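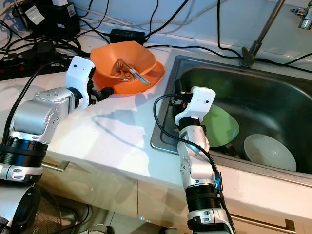

Timar Everyday Tableware: bowls and plates in orange and green

Home > Kitchen > Tableware > Timar

Timar is the range we reach for when somebody asks for plates that can be used three times a day and left by the sink until after the film. It comes from Gerkex, it comes in plain bright colours with no pattern, and we have been selling it at Wudside long enough to have grown very fond of it. The orange is the one everybody notices first. It is a proper orange, like a ripe satsuma, and it looks wonderful against a white worktop (ours is white, and we still smile at it on dark winter mornings!). The green is quieter and goes with nearly anything you already own.

You can buy one colour or mix the two. We like them mixed. An orange bowl on a green plate with tomato soup in it is a very cheering lunch, and if you have children who argue over who gets which colour, buying the same number of each saves a lot of bother.

What's in the range

Bowl. Deep enough for porridge, soup or a decent helping of pasta, with a round rim that is comfortable to hold when you're eating on the sofa. It sits on top of the plate, so you can carry the pair to the table together with your fork and spoon in the bowl and keep a hand free for your drink.

Plate. Flat, with a low rim, and wide enough to show on all sides when the bowl is on it. Good for toast, sandwiches and ordinary dinners. We also use ours under hot dishes of vegetables to catch the drips.

Side plate. The newest piece, added in November after a great many of you asked for it. Cake size, or one generous slice of pizza.

Sets

Starter set: 2 bowls, 2 plates. A nice size for a first flat or a caravan.
Family set: 4 bowls, 4 plates, 4 side plates. All orange, all green, or half and half.
Single pieces: any piece, either colour, any number. We will always sell you one bowl. Things get dropped.

Living with it

The pieces stack neatly, bowls inside bowls and plates on plates, and a family set takes up very little of a cupboard shelf. If your shelves are shallow, measure from front to back before ordering the dinner plates. They do need the room, and a cupboard door that won't quite shut is maddening.

For washing up, warm water and a soft sponge will do nearly everything. Rinse bowls soon after porridge or egg. If you are stacking things beside the sink, take the cutlery out of the bowls first and wash it separately. A bowl with a fork and a long spoon standing in it tips easily, and the handles tend to catch on your sleeve as you reach for the tap. Dry the rims with a cloth if your water is hard, as pale marks show up more on the orange than on the green.

Dishwasher: yes, top or bottom rack, ordinary programme. Leave a gap between the bowls so the water gets inside.
Microwave: fine for warming food through. Not for the grill or the oven.
Freezer: we'd rather you didn't.

Will the colours fade? Our own shop kitchen set has been through the dishwasher most days for 2 years and the orange is a touch softer than a brand new one if you hold them side by side. On the table you'd never know. The green hasn't changed at all that we can see.

Goes well with

Hassanpour plain steel cutlery, sold singly or in sets. The forks have a good weight to them and the long-handled serving spoon is a favourite here, though it will poke out over the rim of a Timar bowl, so use a bigger dish for serving.
Cotton tea towels, undyed, pack of two.
The Wudside draining mat, which folds up and lives under the sink.

Ordering and delivery

Orders over £15 are packed in our own padded boxes, with paper between every piece. Smaller orders go in a single carton. Please keep the box until you have looked everything over, and if something has arrived chipped, send us a photograph and we'll post a replacement. You won't need to send the chipped one back.

Orange dinner plates are out of stock at the moment. The next delivery is due on 6th March and you can order now to have yours put aside. Bowls and side plates are ready to go in both colours, as are all the green plates.

We have 200 family sets put by for spring orders and can make up larger quantities for cafés, village halls and holiday lets. Ask us for the bulk price list, and do say which colours you'd like, since the half and half boxes take us a little longer to pack.

Related: Mugs and cups | Serving dishes | Cutlery | Tea towels | Seconds shelf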